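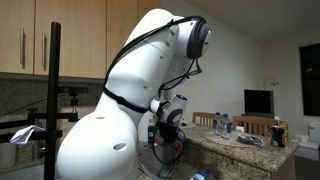
How old do you have to be to join the robotics club?

Anyone 14 or over can come along, and we have no upper limit. Our oldest member is Howard Hollis, who signed up after he retired and now fixes most of my code.

Gadstead Robotics Club: your questions
Posted 24/02/2018 by Fiorella Benedetti
Category: Clubs & Classes > Getting Started
3 min read

Do I need to know how to program?

Nope! I couldn't write a line when I joined (I was there for the snacks and sort of stayed). Leonardo Ferraro runs a beginner hour before the main session, and he'll get you through your first pick-and-place script in a couple of weeks.

What does it cost?

Dues are $114 a year, and that covers parts, cables and your competition shirt. If that's a stretch, talk to me — we've got a small fund and I promise it isn't awkward.

What are you all working on right now?

The Bakitz Challenge, mostly. It's a household chores contest, so the arm has to pick up everyday stuff and put it where it belongs. Bottles are this month's obsession. Last season our team scored 1342 points and I'm still grumpy about the dropped spoon.

Can I bring my own project?

Please do! Osvaldo Gentile is building a chess-playing arm on the side and it's wonderful, even if it takes forever to castle. Just keep it small enough to carry home.

Will I get to drive the arm on my first night?

Probably, yes, after the safety talk. Hair tied back, no dangly sleeves, and one person stays on the stop button the whole time.

When's the next intake?

September, but you can visit before then. Email me through the contact form and tell me if you're allergic to anything — Kianoush Sharifi bakes.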